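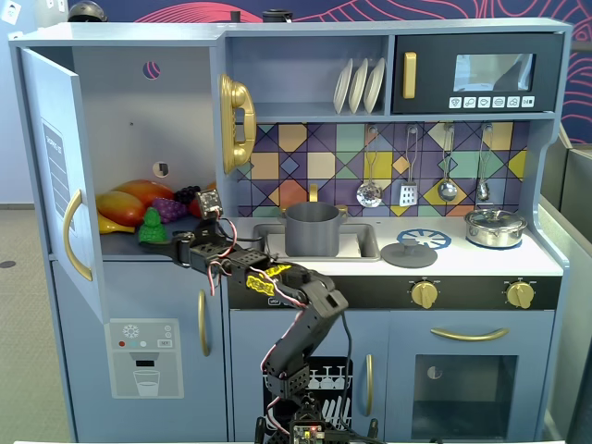
Toy Lending at Tiltden Library: Frequently Asked Questions

Who may borrow toys?
Any adult holding a current Tiltden library card may borrow from the toy collection. Residents of Laditz and Pesamville may apply for a card at the main desk with proof of address.

How many items may I have at one time?
Each household may borrow up to three items. Large items, such as play kitchens and workbenches, are limited to one per household.

How long is the loan period?
Toys are lent for 29 days. A loan may be renewed twice, provided that no other family has placed a hold on the item. 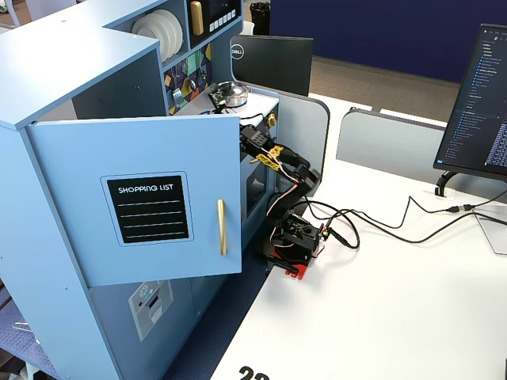 Play kitchen with shopping list on the cabinet door

Are large items delivered?
The library does not deliver. Large items must be collected from the Vaněk Street entrance, where short-term parking is available. Please bring a second adult to help with lifting.

What happens if a part is lost or broken?
Please report the matter when you return the item - do not attempt a repair at home. Small missing parts carry no charge. For larger damage, the borrower may be asked to pay part of the replacement cost.

Do toys need to be cleaned before return?
Yes. Wipe hard surfaces with mild soap and water and allow them to dry fully. Cloth items should be returned unwashed in the bag provided.
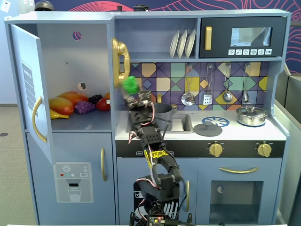
Holds and Donations

How do I place a hold?
Holds may be placed online or by telephone. The collection includes 400 items, and popular ones may have a waiting list in December.

Does the library accept used toys?
Donations are accepted in April and October only. Items must be clean, complete and suitable for children aged two and over.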